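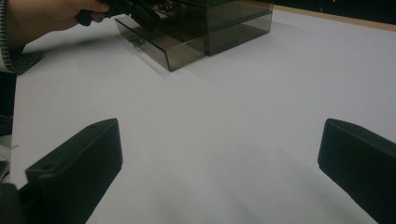

A translucent storage box on a white work surface.

Chiyo Imai would like it on the record that she did not set out to make a western. Her second feature, Truscombe, has a sheriff, two horses and a dispute over a well, and the festival program has already filed it under "revisionist frontier drama," a phrase I have seen attached to so many films lately that I've stopped believing there is any other kind.

"They asked me for a genre and I left the box blank," she says. "Then somebody filled it in."

We meet at the sales office of Ketilsson, the company handling the film, at nine in the morning, with a publicist sitting close enough to hear everything. I had seen the film the night before. I liked the first hour a good deal and the second one much less, and I told her so early on, since it seemed unfair to sit there nodding.

She took it well. "Which part of the second hour?"

The part where the well runs dry and the town meets to decide who has to leave. It goes on for a very long time, in one room, with people talking over one another. I understood what it was for. I was also looking at the exit sign.

"It was longer," she says. "The first cut of that meeting was 50 minutes. My editor wouldn't speak to me."

The editor is Xuân Từ, who joins us halfway through with a coffee and a cold. Từ remembers it a little differently. "I spoke to you. I said it was 50 minutes." The version in the finished film is 37, and Từ would still take more out. Imai shakes her head at this. They have clearly had the argument before, and I suspect they have had it in front of other journalists.

Before the town meeting there is a lot to admire. Truscombe opens on a woman walking a fence line, checking each post with her boot, and the film is in no hurry to say whose fence it is. Imai shot it with what light there was. There is hardly any music. When a gun finally goes off it happens a long way away and sounds like a door.
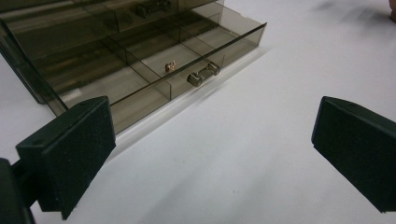 The press notes make large claims for all this. They say Truscombe "dismantles the myth of the West," and I asked Imai if she thought the myth was still standing. Directors have been dismantling it since before she was born. It must be the most thoroughly dismantled thing in American movies.

"I didn't write that," she says, and glances at the publicist. "I wouldn't use that word. I grew up watching these films on television with the sound down because my father worked nights. So I knew them as people standing around in hats. I wanted to make one where you could hear them."

That's a better answer than anything in the notes, and it explains the sound, which is the best thing in the film. It doesn't quite explain the ending. I won't give it away, except to say that a character we have been told is dead rides back into town and the film declines to say whether he is really there. Half the audience at my screening seemed to find this profound. I thought it was a writer with two endings who couldn't choose.

"We shot four," says Từ.

Imai laughs, a bit late. "We shot four. One was terrible. One had rain, and the rain didn't work. The other two are more or less both in the film, so you're right, if you want to be right."

I ask about money, because the film looks cheaper in some places than in others. The main street was built on a former quarry at Brotbridge and still looks like a former quarry. Imai says she likes that it does. Từ says they ran out of lumber. The saloon has a front and one side, and the fourth week of the shoot was spent finding angles that didn't give this away. Having been told, I can now think of at least one shot that does.

Then there is the matter of Harko, the streaming service that has bought the film and plans to put it out in May, after what is being called a limited theatrical run. How limited, I ask. The publicist says details will be announced. Imai says she hopes people will see it in a theater. I ask if she believes they will.

"Some of them," she says. "My aunt will. She's already asked if she has to sit through the meeting."

She is writing something new, set in an airport, with no horses. She won't say more than that, and Từ hasn't read it yet. I asked if it would be shorter. Imai looked at the publicist, who looked at the clock, and Từ went to find a tissue.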